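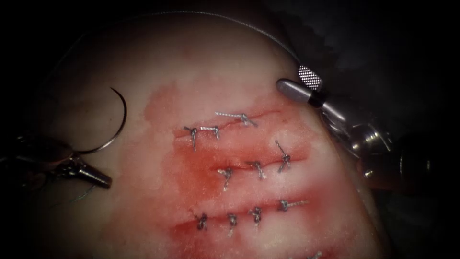 Suture night, take whatever this is now. Quick one, I've got an early placement tomorrow and my scrubs are still in the washer.

So. Three cuts, simple interrupted the whole way down, fake blood and all. The blood was Si-eun's idea. She reckons practising on a clean pad teaches you nothing because real skin is never polite about it, and okay, fine, she's right, but my kitchen table did not sign up for this. Corn syrup and food colouring, if you want to try it. Put an old towel down. Then put another one down. It gets on the needle driver, then on your gloves, then on the kettle somehow.

What I'm still bad at: tails. Look at the tails. Some nice and short, some long enough to plait. Rianne Hoekstra (our skills tutor, terrifying, wonderful) wants them all the same and I cut by feel, which means by panic. Must fix before January.

What I'm less bad at: getting the edges together. There's still a thin red line along the top one but the sides meet. Back in first year mine looked like a badly laced boot. Spacing on the bottom cut pleased me too, four in a row and fairly even. I'll take it.

Braided thread is so much kinder to learn with than the nylon they gave us at the start. Nylon springs back at you the second you let go. Braided just sits there and lets you think. It does drag a bit going through the pad, and once it's sticky with syrup it drags a lot, so rinse your gloves between stitches. Or have a damp cloth by your elbow, I kept forgeting mine.

Things I wrote on my hand and want to keep:
bite the same depth both sides
stop strangling the knot, snug is enough
knots off to one side, please, every time
elbows DOWN

Pad was 58 dollars from Natholm, shipping extra, and the postie left it at the neighbours'. The cheaper ones tear if you pull at all. I'm hoping this one lasts till exams but it's getting pretty chewed, and I don't know yet if the pink will wash out. Dish soap first, then I'll try baking soda. If anyone's got a better trick put it in the comments, my mum says lemon.

Goal is 200 stitches before the practical. Not there. Will get ther. Mattress suture next, vertical, which I've done precisely once and cried.

Okay washer's beeping. Bed.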